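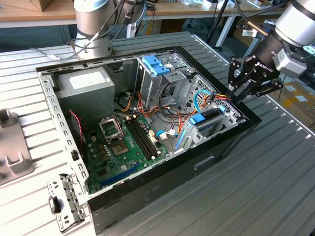 Can a machine do the chores yet?

Many people would like a robot that clears the table, folds the washing and puts the bins out. Robots like that are still being developed. Machines can already do some jobs very well, but other jobs that seem easy to a person remain difficult for them.

Jobs that stay the same

A robot works best when nothing around it changes. At the Drudon bottling works, one machine places 40 caps every minute. Each bottle is the same height and arrives in the same spot. The machine repeats one movement all day and does not need to make many choices.

Jobs that change

Taking a computer apart is a different kind of work. The colourful cables inside the metal case bend, cross over one another and hide the parts underneath. A robot's fingers must take hold of the right wires and leave the others alone. If they squeeze too hard, a wire may be damaged. If they squeeze too gently, it may slip away.

People use their eyes and their sense of touch together to do this. You can feel when a plug is stuck, and you know to stop pulling. A robot needs sensors and a great deal of practice to learn the same thing.

How do robots practise?

At the Ernau Workshop, a robot was given the task of unplugging one cable. It made 269 attempts and succeeded in 58 of them. The staff studied each attempt and changed the way the robot moved before the next round of tests began in April.

What about at home?

Homes are harder than workshops. Socks end up under beds, cups are left in new places and pets walk past without warning. Some homes already have machines that vacuum the floor, but most of these cannot pick up a toy that is in the way.

Words to know

Gripper: the part of a robot that holds things.
Sensor: a part that measures something, such as light or pressure.
Motherboard: the large board inside a computer that joins its parts together.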